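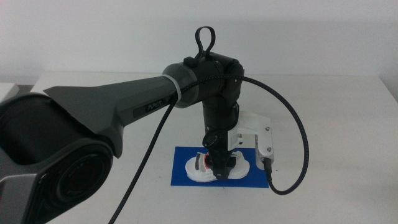 Arm 2 at its station, gripper down over the blue mat.

**1/** Imrie is publishing this notice on a fault recorded on 3rd January during a handling run on Arm 2. There were no injuries.

**2/** While lowering toward the mat, the arm did not stop at its set height. It kept pressing until the operator, Nithin Raju, used the emergency stop. The force limit should have ended the move first. It did not.

**3/** Our review, led by Leonie Grimshaw, found that the limit had been switched off for a calibration in October and never restored. The arm had completed roughly 4,000 cycles in that condition.

**4/** The daily check did not cover this setting. That was an error in our procedure. The operator followed the procedure as written.

**5/** The limit is now locked in the controller and can be changed only with sign-off from two people. Cable routing at the wrist will be inspected at each shift change.

**6/** Arm 2 will complete 600 supervised cycles before it returns to normal use. Sites running the same Beltetar settings file should check theirs today and report to Bevan Pomare.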